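Packaging and Storage Media, Unit 4
Rigid containers: transparency, headspace and labeling
Instructor: Duygu Işık
Revised Sunday, January 28, 2018

4.1 Transparency
Clarity in a molded container depends on the resin, the wall thickness and the surface finish. An amorphous resin transmits light with little scatter. A semicrystalline resin scatters light at crystal boundaries and looks hazy at the same thickness. Tint and haze are separate properties and are specified separately. A tinted wall may still have low haze – the contents remain legible, but their color shifts.
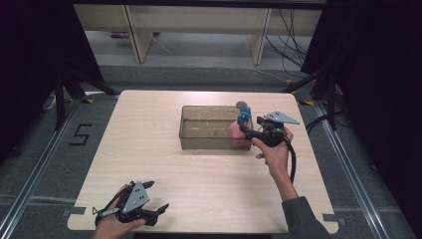 Fig. 4.1. Tinted, see-through bin, open top.

4.2 Headspace
Headspace is the internal volume left above the fill line. For a container with a brimful volume of 346 mL and a nominal fill of 300 mL, the headspace is 46 mL, or 13.3 percent of brimful volume. Low headspace leads to spills at opening. High headspace may be read by the buyer as underfilling. Liquids that expand on heating need the larger allowance.

4.3 Label panels
A curved or faceted body reduces the usable flat area. Measure the panel between edge radii, not between outer faces. Text that crosses a facet line is hard to read and tends to lift if applied as a film. Hang tags add area without changing the mold, but they catch during case packing.

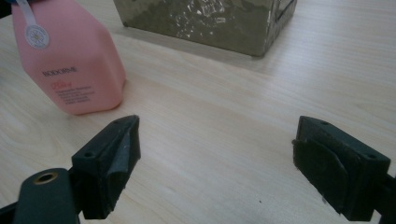
Fig. 4.2. Faceted bottle with front-panel text and a round hang tag.

4.4 Assigned work
Read the Stular case, sections 1 and 2. The Tuncer data sheet lists 21 closures; select one for the container in 4.2 and state the torque range. Show all units.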